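Products > Messaging & Queues > Drilance Relay

Drilance Relay is a message queue for web applications that need to hand work to a background process and get on with answering the user. It runs as a single service on one machine, or on several machines behind a shared address. Producers and consumers connect over a plain TCP socket or over WebSocket, and the same queue can be read by both.

Messages are written to disk before the producer receives an acknowledgement. This can be switched off for each queue where speed matters more than safety. With writes switched off, messages held in memory are lost if the service stops.

Each queue has its own settings for retry count, delay between retries and maximum message age. A message that has used up its retries is moved to a holding queue, where it can be read, edited and sent again from the console or the command line. The default retry count is 17, spread over a little under two days with increasing delays. The count can be set to zero.

Ordering is kept within a queue as long as it has one consumer. With more than one consumer, messages are handed out in order but may finish out of order. Where this matters, set a group key on the message. All messages with the same key go to the same consumer until that consumer disconnects.
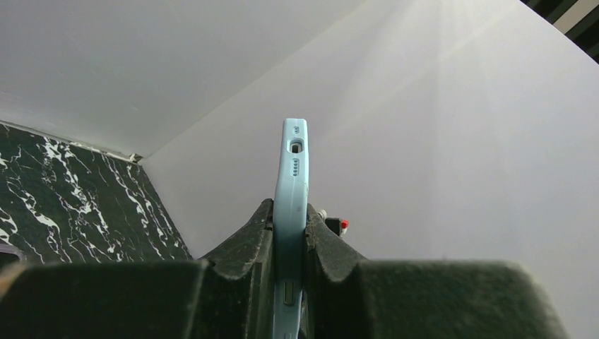 Client libraries are supplied for the common server languages, and there is a smaller one for mobile apps. The mobile library keeps a local outbox, so a message created without a signal is stored and sent when the connection returns. It holds up to 1,000 messages, after which the oldest is dropped and an event is raised. By default the outbox is sent as soon as any connection is available. Large backlogs can be held back until the handset is on power, in which case the library waits for the operating system to report a cable in a charging port like the one in the end of the light blue phone, or a wireless charger. The setting is called send_on_power and applies to the whole outbox, so it should not be used in apps that also carry urgent messages.

Message bodies may be text or binary, up to 400 KB each. Larger items should be placed in file storage and passed by reference. Headers are limited to 150 per message and are not compressed.

Access is controlled by tokens. A token can be limited to named queues, and to reading, writing or both. Tokens may be given an end date. There is no separate user database, and the console uses the same tokens as the clients.

The Turkeo adapter publishes database changes to a queue as they are committed. It is installed separately and needs its own read-only database account. The Taipe adapter, which did the same job by polling, still works with this release but receives security fixes only. Sites moving from one to the other should stop the Taipe adapter first – running both against the same tables will produce duplicate messages.

Requirements: a 64-bit Linux server, 2 GB of memory and a local disk. Network file systems are not supported for the message store. The console needs a current web browser.

Licensing is by server, with no charge for queues, messages or connected clients. A licence covers one live server and one test server. Updates are included for the first year and may be renewed. Evaluation copies have every feature switched on and stop accepting new messages after 30 days; messages already stored can still be read and exported.

Filed under: Message queues | Background jobs | Mobile sync

Page updated 09/02/2020 | © Wuton Software | Contact sales | Support | Back to top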